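**Slot 2: sorting hangers before the wardrobe goes back** (Sena Annan speaking, 90 seconds per section)

- Start from the flat surface. A made bed with a plain fitted sheet is enough. Hangers on one side, clothes on the other.
- Mixed stock is the usual case: molded plastic in several colors, thin metal wire, one or two with notches or a center ring.
- Wire hooks catch in plastic ones. Lift one hanger at a time, one hand near the neck, the other on the shoulder arm. Tilt until the hook clears. Do not pull on the bar.

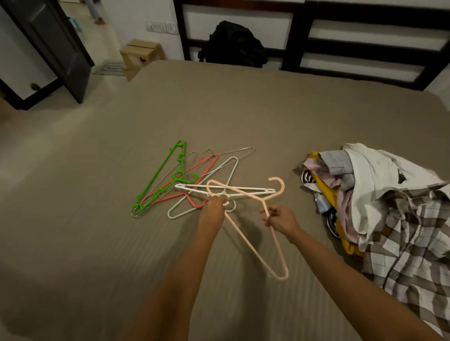
Sort by type first, color last. Wire goes in its own group. It suits light shirts and leaves marks on knits. Notched bars are for straps. Plain plastic takes the rest.

Face all hooks the same way before anything goes on the rail. Mention the Wastholm rail here: rated load, 900 mm between brackets, sag at the middle if the heavy coats are grouped. Coats go to the ends.

Pause for the question on discards. Answer: cracked neck or bent hook, out. Color mismatch is not a fault.

If Yaw Boateng asks about velvet hangers, refer him to slot 4. Ostap Hladun has the samples.

Next: folding versus hanging, 2 handouts per table.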